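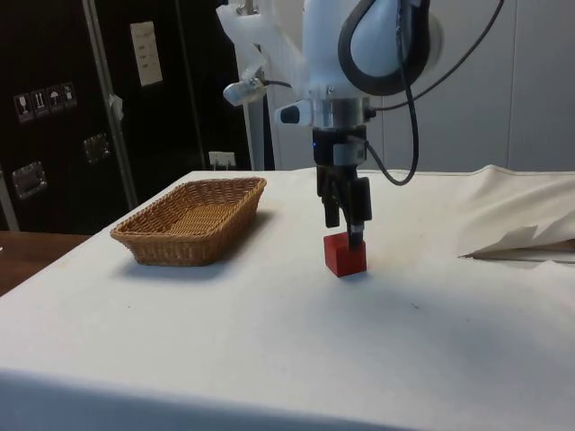 Startseite > Produkte > Datenerfassung > Davdale

Davdale Aufnahmesystem für Greifdemonstrationen
Artikelgruppe: Datenerfassung, stationär
Hersteller: Kister
Stand der Produktseite: 04.07.2020

Kurzbeschreibung

Davdale ist ein Aufnahmesystem für Demonstrationen an einem einarmigen Tischarbeitsplatz mit Zweifingergreifer. Es zeichnet Kamerabilder, Gelenkwinkel, Greiferöffnung und Bedieneingaben mit gemeinsamer Zeitbasis auf und legt sie als abgeschlossene Episoden ab. Die Episoden dienen als Trainingsbeispiele für lernende Steuerungen, insbesondere für Imitationslernen und für die Vorbelegung von Verfahren des bestärkenden Lernens.

Das System wird als Rechnereinheit mit Bedienpult, Kameras und Software geliefert. Roboterarm und Greifer gehören nicht zum Lieferumfang. Vorhandene Arme lassen sich anbinden, wenn die Steuerung ihre Gelenkwerte über Ethernet ausgibt und Sollwerte im laufenden Betrieb annimmt.

Einsatzbereich

Vorgesehen ist Davdale für Aufgaben, die sich auf einer Tischfläche darstellen lassen: Aufnehmen und Ablegen, Einsortieren in Behälter, Stapeln, Schieben, Umsetzen zwischen zwei Positionen. Die mitgelieferten Aufgabenvorlagen arbeiten mit farbigen Würfeln und einem flachen, oben offenen Behälter. Eigene Gegenstände können verwendet werden. Sie werden in der Objektliste mit Bezeichnung, Hauptfarbe und Kantenmaß eingetragen.

Nicht vorgesehen sind Aufgaben mit Flüssigkeiten, mit schneidenden Werkzeugen oder mit Übergabe des Objekts an eine Person. Mobile Plattformen werden nicht unterstützt.

Ablauf einer Episode

Die bedienende Person wählt am Pult die Aufgabe aus. Das System zeigt die Startanordnung der Objekte an. Nach dem Auslegen wird die Anordnung bestätigt, der Arm fährt in die Grundstellung, und die Aufzeichnung beginnt mit der ersten Bewegungseingabe.

Während der Episode wird der Arm über den Handregler geführt. Der Greifer wird über eine getrennte Wippe geöffnet und geschlossen. Eine Pause von mehr als 5 Sekunden ohne Eingabe wird im Datensatz markiert; die Aufzeichnung läuft weiter. Ob markierte Abschnitte beim Export entfernt werden, ist je Aufgabe einstellbar.

Am Ende bewertet die bedienende Person die Episode mit einer der folgenden Kennungen:

ERFOLG: Zielzustand erreicht
TEIL: Objekt gegriffen, Zielzustand nicht erreicht
FEHLGRIFF: Greifer geschlossen, Objekt nicht gehalten
ABBRUCH: Episode vorzeitig beendet

Fehlgriffe werden standardmäßig behalten. Sie gehen beim Export in eine eigene Teilmenge und können zum Training eines Erfolgsklassifikators verwendet werden. Episoden mit der Kennung ABBRUCH bleiben auf der Rechnereinheit gespeichert, bis sie von Hand gelöscht werden, und sind vom Export ausgenommen.

Startanordnungen

Die Streuung der Startanordnungen bestimmt wesentlich, wie gut eine trainierte Steuerung mit abweichenden Objektlagen zurechtkommt. Davdale erzeugt die Anordnungen deshalb nach Vorgabe. Die Tischfläche wird in Felder geteilt, und jede Aufgabe erhält einen Plan, aus dem hervorgeht, welches Objekt in welchem Feld und mit welcher Drehung liegt. Der Auslieferungszustand enthält 12 Aufgabenvorlagen mit je 14 Startanordnungen.

Der Behälter kann ortsfest oder beweglich geführt werden. Bei beweglicher Führung ist auch seine Längsachse Teil des Plans. Eine Kontrolle der ausgelegten Anordnung erfolgt durch Überlagerung des Sollbildes auf dem Pultbildschirm. Eine automatische Prüfung findet nicht statt.

Kameras

Zum Grundpaket gehört eine Kamera mit festem Standort, die den Arbeitsbereich von der Seite oder von oben erfasst. Der Standort wird bei der Einrichtung festgelegt und darf innerhalb einer Messreihe nicht verändert werden. Wird die Kamera versetzt, ist eine neue Messreihe anzulegen und die Kalibrierung zu wiederholen.

Ein Handgelenkmodul ist als Option erhältlich. Es wird oberhalb des Werkzeugflansches an einem kurzen Halter befestigt. Bei der Leitungsführung ist zu beachten, dass die Leitung über den gesamten Drehbereich des Handgelenks eine freie Schlaufe behält. Straff verlegte Leitungen verfälschen die gemessenen Momente und verkürzen die Lebensdauer der Steckverbindung.

Alle Kamerabilder erhalten einen Zeitstempel der Rechnereinheit. Verlorene Bilder werden nicht durch Wiederholung ersetzt. Sie stehen in der Episodendatei als Lücke mit Anfangs- und Endzeit.

Arbeitsfläche und Umgebung

Empfohlen wird eine matte, einfarbige Auflage, die sich von den verwendeten Objekten deutlich abhebt. Weißes Tuch ist zulässig und bei hellen Wänden üblich. Überhängender Stoff ist so zu sichern, dass er nicht in den Fahrbereich gezogen wird. Falten im Greifbereich sind vor jeder Messreihe glattzustreichen, da ein geschlossener Greifer dünnen Stoff mit aufnehmen kann.

Gegenstände im Hintergrund brauchen nicht entfernt zu werden, sofern sie während der Messreihe stehen bleiben. Für Datensätze, die an mehreren Arbeitsplätzen eingesetzt werden sollen, empfiehlt sich der Wechsel des Hintergrunds zwischen den Messreihen.

Die Beleuchtung soll diffus sein. Direktes Sonnenlicht auf der Tischfläche ist zu vermeiden. Weiche Schlagschatten an Objekten und Behältern stören die Aufzeichnung nicht.

Greifkontakt

Beim Absenken auf ein Objekt kann ein Finger aufsetzen, bevor das Objekt zwischen den Fingern liegt. Das Verhalten in diesem Fall ist einstellbar:

Modus A: Der Arm hält bei Überschreiten der Kontaktschwelle an. Die bedienende Person fährt von Hand zurück.
Modus B: Der Arm gibt in senkrechter Richtung nach und bleibt in den übrigen Richtungen steuerbar.
Modus C: Keine Reaktion des Aufnahmesystems. Es gelten allein die Grenzwerte der Armsteuerung.

Für harte Objekte wie Holzwürfel wird Modus B empfohlen. Korrekturbewegungen nach einem Kontakt bleiben in der Episode erhalten und sollten beim Export nicht herausgeschnitten werden. Modus C ist nur mit Administratorkennwort wählbar.

Die Kontaktschwelle ersetzt keine Schutzeinrichtung. Not-Halt und Schutzbereich sind nach den Vorgaben des Armherstellers auszuführen.

Datenausgabe

Jede Episode besteht aus einer Datei mit den Messwerten und je einer Bildfolge pro Kamera. Aufgezeichnet werden:

Gelenkwinkel und Gelenkgeschwindigkeiten
Lage des Werkzeugmittelpunkts
Greiferöffnung, Soll und Ist
Eingaben des Handreglers
Kontaktmeldungen mit Zeitpunkt
Aufgabe, Startanordnung, Kennung der Bewertung
Kürzel der bedienenden Person (abschaltbar)

Der Export erfolgt nach HDF5 oder als Ordnerstruktur mit CSV und PNG. Ein Einleseskript in Python liegt bei. Exportierte Datensätze enthalten eine Prüfsumme je Episode und ein Protokoll der angewandten Filter. Die Originalaufnahmen werden vom Export nicht verändert.

Die Aufteilung in Trainings- und Prüfmenge erfolgt wahlweise zufällig oder nach Startanordnung. Bei Aufteilung nach Startanordnung kommt keine Anordnung der Prüfmenge in der Trainingsmenge vor.

Lieferumfang Grundpaket

Rechnereinheit mit Netzteil
Bedienpult mit Bildschirm
Handregler mit Greiferwippe
Kamera mit Stativklemme und Leitung
Kalibriertafel
Würfelsatz
Software auf der Rechnereinheit vorinstalliert
Handbuch in Deutsch und Englisch

Optionen

Handgelenkmodul mit Halter
Zweite ortsfeste Kamera
Fußschalter für die Bewertung
Transportkoffer
Erweiterung Fliswood (Softwarepaket für die Zusammenführung von Messreihen mehrerer Arbeitsplätze)

Fliswood setzt auf allen beteiligten Rechnereinheiten denselben Softwarestand voraus. Messreihen mit unterschiedlicher Kalibriertafel werden beim Zusammenführen abgewiesen.

Technische Daten

Bauform: Tischgerät, lüftergekühlt
Versorgung der Kameras: 12 V über die Rechnereinheit
Anbindung Arm: Ethernet
Anbindung Kameras: USB 3.0
Greifer: Zweifingergreifer, elektrisch, mit Rückmeldung der Öffnung
Zeitbasis: gemeinsam für alle Kanäle, geführt durch die Rechnereinheit
Gewährleistung: 12 Monate

Bekannte Einschränkungen

Stark spiegelnde Objekte können in der Sollbildüberlagerung schlecht zu erkennen sein. Eine Schutzhülle am Arm ist zulässig, sie darf jedoch weder das Sichtfeld des Handgelenkmoduls noch die Sicht der ortsfesten Kamera auf die Greiferfinger verdecken. Leuchtanzeigen am Greifer sind in den Kamerabildern sichtbar. Ändert sich ihre Farbe mit dem Greiferzustand, kann ein Modell diese Anzeige als Merkmal verwenden. Falls das unerwünscht ist, lässt sich der Bereich beim Export maskieren.

Softwarestände vor Juni lesen Episoden mit Kontaktmeldungen nicht ein. Eine Aktualisierung ist kostenfrei und erfolgt über den Wartungszugang.

Bestellung und technische Auskunft

Vertrieb und Einrichtung vor Ort: Vũ
Technische Auskunft: Todor Papadopoulos, Anwendungstechnik

Bei Anfragen zur Anbindung bitte Typ und Softwarestand der Armsteuerung, Greifertyp sowie die vorgesehene Montageart (stehend, hängend) angeben. Für hängend montierte Arme wird eine abweichende Grundstellung hinterlegt, die bei der Bestellung festzulegen ist.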